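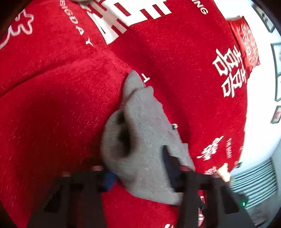 Florian Berchtold wrote in after the last gallery to say that folding small knits is a waste of a Sunday and that they should all go in a basket and take their chances. Well, Florian, I read your comment twice and then I went and folded everything anyway!

So welcome to the laundry gallery, 23 Mar 2025 edition. It's a short one this time, only a couple of pictures, but you know me, the words will make up for it. Most of you found this page through the kitchen cupboard gallery (thank you for the 13 messages about jar lids, I'm still working through them) and I promised that clothes would be next. Clothes are harder than jars. A jar stays the shape you left it.

First one up top is a piece of soft gray on the red plush, not looking like anything much. I do love gray on that red. The pile on the blanket has those little streaks it gets when you drag your hand across it, and I gave up smoothing them out years ago.

About the red, since somebody always asks. It's a wedding blanket, the real thing, bright as a fire truck with white printing all over it. It came to us as a present and for the first year it lived in its zip bag on top of the wardrobe, much too good to use. Then one July we had people staying and ran out of bedding and down it came, and it has never gone back up. It's on one piece of furniture or another all year round now. My sister thinks this is a scandal. She has hers in tissue paper and looks at it on anniversaries.

What I didn't expect is how good it would be for folding on. The plush grips a bit, so sleeves stay where you put them instead of sliding off to one side the way they do on a tabletop. Dark things show up on it, light things show up on it, gray things practically glow. The one problem is lint - it collects every speck going, and I go over it with the Dusto roller before I start and again when I finish. (I got the Dusto from the market in Vutdale. The refills cost nearly as much as the roller did, which annoys me every single time.)

My way of folding, for those who wrote in:

Lay the thing face down and pull the hem straight. Bring one side in to the middle, sleeve and all, then the other side. Fold up from the bottom in halves or thirds depending on your drawer. Press it with the flat of your hand and leave it alone. If a corner sticks out, let it stick out. I spent a whole winter chasing corners and I want that winter back.

Thin knits I fold only once across, otherwise they turn into a ball by the time they reach the drawer. Anything that has gone soft around the neck gets folded so the neck is on the inside, where it can keep itself to itself.

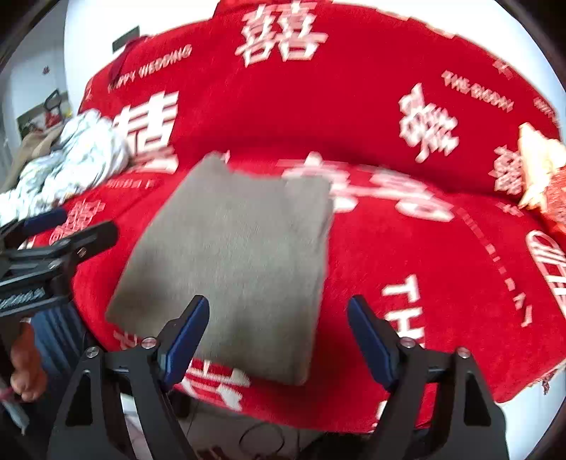
Folded gray on the wedding red, with a crumpled heap of white and pale blue-green up under HAPPY WEDDING.

I know, I know, it's a slanted sort of fold. The top dips a little in the middle and one corner is pointier than the other. It goes in the drawer like that and I sleep perfectly well. Look at the big double happiness character up top though! I like that one best of all the printing, and it's always a pleasure when it lands where you can see it.

Yakubu Babalola asked last time whether I fold on the bed or the sofa. Wherever the blanket is, Yakubu. It moves around and I follow it. A raised back behind the folding is handy for draping whatever I haven't got to yet, though draping is a generous word for what I do.

A few other bits while I have you. The drawer dividers I mentioned in January are from Mayrhofer, the plain cardboard sort, and they've held up fine except for the one I sat on. I did look at the fancy ones in the big store out at Jurnberg, but at 80 for a set I put them down again and bought a plant. And yes, you can wash a plush blanket at home if your machine is big enough - cool water, hardly any soap, and no softener, it makes the pile go flat and sad.

Next gallery is either towels or the drawer under the oven. Towels are ahead in the comments at the moment, but the oven drawer has some very loud supporters, so if you care about baking trays you'd better speak up before the weekend.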